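Wooden Counter and Fruit Prep FAQ

I get a lot of the same questions by email, so I've put my answers in one place. Not here? Write to me, I usually get to mail on Tuesday.

What oil do you use on the wood?
Plain food-grade mineral oil. I buy the 300 ml bottle from Wivport and it lasts me ages (my old one leaked all over the drawer, so stand yours in a cup!).

How often do I need to oil it?
Once a month for me, more in winter when the heat's on. Wipe it on, walk away for 30 minutes, buff off whatever's left.

Will fruit juice stain?
Dark fruit can, if you let it sit. I wipe as I go, then rub in coarse salt with half a lemon if there's still a mark.

Can I sand out knife marks?
Sure! Go with the grain, start at 120 grit and finish at 220. Oil it the same day.

Do you wash fruit before it goes on the wood?
Always, and I dry it too. Apples and plums both get a rinse and a quick rub with a towel.

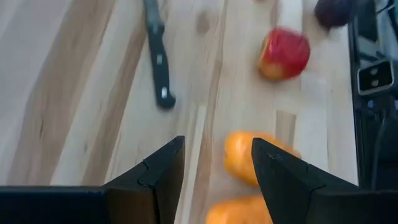
Apple and knife on the pale wood.

Which knife for apples?
Whichever one you keep sharp. I like a handle with a bit of a rounded end, it sits nicely in my palm.

How do I keep cut apples from going brown?
A squeeze of lemon in a bowl of cold water, five minutes, drain. They're fine in the fridge until the next day, though mine rarely last that long.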